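Cahier de labo, juin, traçage du Darketti (suite)

Repris à 8 h 40. Café, puis les fluocapteurs, parce que si je commence par les mails je n'en sors plus.

Donc, où on en est. L'injection a été faite à la perte du haut, cote 1 866 sur la carte, avec 200 g de fluorescéine diluée dans le bidon bleu. Dennis a versé, j'ai tenu le bidon et j'ai quand même réussi à me tacher la manche (elle restera verte, j'ai fait mon deuil). Le débit à la perte était plus faible que ce que j'espérais, la neige du versant nord est presque toute partie et le ruisseau se traîne entre les blocs. J'aurais aimé monter plus tôt dans la saison, mais la piste était coupée par les coulées et Gareth ne voulait pas entendre parler de faire le dernier tronçon à pied avec le matériel. Il avait raison, je le note pour qu'il puisse me le ressortir.

Points suivis en bas : la grosse source du Tondero, la petite émergence de rive gauche que tout le monde appelle Aoki, et la Jevora tout au fond de la gorge. 3 points, pas un de plus, on n'a pas assez de bras pour relever davantage. Wichai voulait ajouter le suintement sous la passerelle. On en reparle si le bilan ne ferme pas.

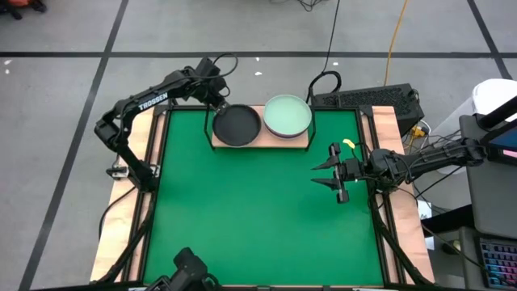
Plateau vert, les deux bras noirs et le petit râtelier.

Élution des charbons ce matin. Rinçage à l'eau du robinet d'abord, puis eau distillée, séchage à l'abri de la lumière, et ensuite la solution de potasse et d'alcool. J'ai laissé 30 minutes avant de lire. Kumiko laisse plus longtemps d'habitude, il faudrait qu'on se mette d'accord une fois pour toutes, sinon on compare des choux et des carottes d'une campagne à l'autre ! Je propose qu'on garde ma durée pour toute la série de juin et qu'on change après si elle y tient.

Résultats bruts :
Tondero : pic net, bien placé, vert visible à l'œil dans le flacon. Aucun doute.
Aoki : rien au-dessus du bruit de fond.
Jevora : un épaulement. Enfin, un truc. Pas un pic franc, plutôt une bosse qui pourrait être de la matière organique (il a plu la veille du relevé et l'eau était bien chargée, thé léger).

Pour la Jevora je suis embêté. Si c'est positif, ça veut dire que l'eau passe sous la ligne de crête et que le bassin d'alimentation dessiné sur la carte du parc est faux sur tout le flanc est. Ce serait très amusant pour moi et beaucoup moins pour Dace, qui vient de boucler la maquette du panneau du belvédère avec la jolie flèche bleue qui part du lapiaz et qui descend sagement vers le Tondero. Je l'ai appelée avant midi pour lui dire de ne pas envoyer à l'impression. Silence au bout du fil, puis : « tu me donnes une réponse quand ? » Bonne question. Je lui ai dit après le prochain relevé.

Ce que j'ai refait dans la foulée : un blanc avec du charbon neuf (propre), une relecture de la Jevora avec la même cuve (même bosse, même endroit), et une relecture après dilution. La bosse baisse comme elle doit, mais elle ne change pas de forme, donc ça ne m'avance pas des masses. Il me faudrait un charbon de la Jevora posé avant l'injection et je croyais en avoir un. Étiquette illisible. Feutre à l'alcool sur sachet mouillé, évidemment que ça part. Crayon de papier la prochaine fois, sur papier calque, DANS le sachet. Je souligne deux fois.
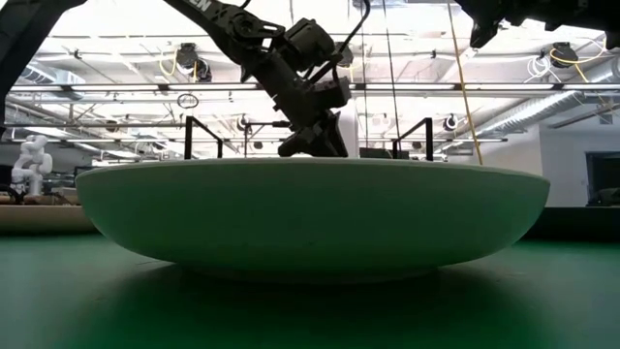 Côté terrain, Gareth est descendu dans la gorge pour changer le fluocapteur et en a profité pour regarder l'ancrage. La cordelette frottait sur une arête de calcaire et la gaine était bien entamée, il l'a reprise sur un autre becquet, un peu en aval, du côté ombragé. À garder en tête pour comparer les séries : le point de pose a bougé. Il dit aussi que l'eau avait nettement baissé et qu'on voit maintenant les petites marmites au pied de la paroi. Pas de coloration visible, mais à l'œil dans cette gorge, avec la lumière qu'il y a, je ne parierais rien dessus.

Wichai a ressorti les vieux carnets du club spéléo, et il y a un croquis de la cavité sous la perte avec un embranchement que je ne connaissais pas. Galerie basse, « courant d'air, eau entendue », et une flèche vers l'est. Vers l'est !! Bon. Le croquis n'a ni échelle ni nord fiable, j'ai passé un moment à le tourner dans tous les sens sur la carte et on peut lui faire dire à peu près ce qu'on veut. Je l'ai scanné et mis dans le dossier partagé, sous-dossier Darketti, si quelqu'un veut s'y casser les yeux.

À faire :
- refaire un charbon témoin, poser dans un affluent voisin qui n'a rien reçu
- demander à Kumiko si elle peut passer l'échantillon d'eau de la Jevora au spectro (flacon brun, frigo du bas, étagère de la porte)
- caler la durée d'élution avec elle
- racheter des sachets et du fil nylon, le rouleau est presque fini
- rappeler Dace

17 h 15. Kumiko est d'accord pour le spectro, elle prend le flacon demain matin. Rangé la potasse, lavé les cuves, la manche est toujours verte.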